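Casual sorters / pickers wanted - Kandisia, immediate start
Posted 2020-06-04
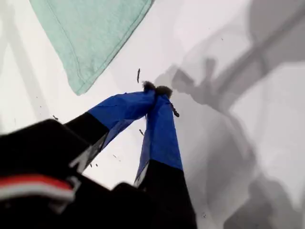 Vurkis needs people for fine picking and surface cleaning work. Small bits, lint, fluff, dark specks on white worktops. Fiddly stuff. If you are the sort who cant walk past a bit of fluff on a jumper please get in touch.

Two kinds of people wanted, say which in your message:

Pickers. Lifting small fragments off pale surfaces one at a time, no brushing, no blowing, no wiping. Everything picked goes in a labelled tub. Seated, good light, quiet room.

Checkers. Going over the surface after the picker and noting what was missed. Paper sheet, pencil, nothing complicated.

Pay and hours
Pickers 495 a week, checkers the same. Paid Fridays is NOT how we do it, you get paid at the end of each full week worked. Early shift or late shift, no nights. Contract runs to end of November, may go on longer, can't promise.

You need
- steady hands, decent eyesight (glasses fine)
- to be OK with the same job over and over
- be 21 or over, insurance thing
- no loose wool or fleece on shift please, it sheds and we end up picking up you

Don't need experience. No CV either. Textile, lab bench, model making, jewellery repair, all useful, mention it if you have it.

Trial
Everyone does a short paid trial before we say yes. One tray, white, with specks on it, tweezers supplied. We look at how clean it is at the end, speed comes later. Bring your own tweezers if you are fussy, several of the Naidu lot do.

Where
Ridden building, Kandisia, first floor, no lift at the moment sorry. Bike racks round the back. Parking is 400 metres up the hill and fills up early. Kettle and fridge on the same floor, no food in the picking room at all, not even mints.

To apply
Short message to Gifty Arthur at the Vurkis front desk, name, phone number, picker or checker, when you can start. A couple of lines is plenty. Shift questions go to Venkatesh Reddy, he does the rota, please dont ring him during changeover.

If you applied last time and didnt hear back try again, we lost some of the forms.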